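Print this page | E-mail this to a friend

Workshop odds and ends — getting screws, bins and drawers under control

Quick ones this time, garage is a mess and so am I.

Stuck jar lids in the shop. Wrap a wide rubber band around the lid, twist. Works on old paint cans with screw tops too. Wipe the threads before you close it up or you'll be back here next month.

Metal bins. Scratches on the floor of a bin don't matter much. Rust does. Dry rag first, then fine steel wool on any orange spots, then a thin coat of paste wax. Thin! Let it haze, buff it off. Small parts slide right out after that. 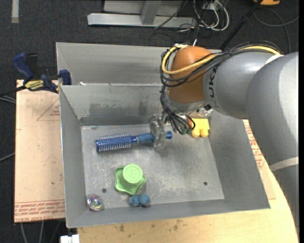
Don't wax anything that holds parts you plan to paint or glue. Learned that on a set of shelf brackets, paint came off in sheets.

Mixed screws. Dump them on a cookie sheet, run a magnet in a sandwich bag over the pile. Turn the bag inside out, steel ones drop in. Brass stays behind. Took me almost 8 minutes for a coffee can full.

Sticky drawers — rub a candle stub on the runners. Plain white candle, the scented ones leave a smell that wont quit.

Sawdust on oil spills. Leave it overnight, sweep, do it again. Cat litter is fine if your out of sawdust.

Labels. Masking tape and a fat marker. Put it on the front of the bin and never on the lid, lids wander.

More in May if I get the bench cleared.

Comments (3)

Zsolt Deák: Car wax ok in place of paste wax? Have half a can left.

bench_rat: Used car wax on mine, no complaints. Goes on thinner.

Dlamini: The magnet in a bag!! I've been picking screws out by hand for years. Trying it tonight.

Print this page | E-mail this to a friend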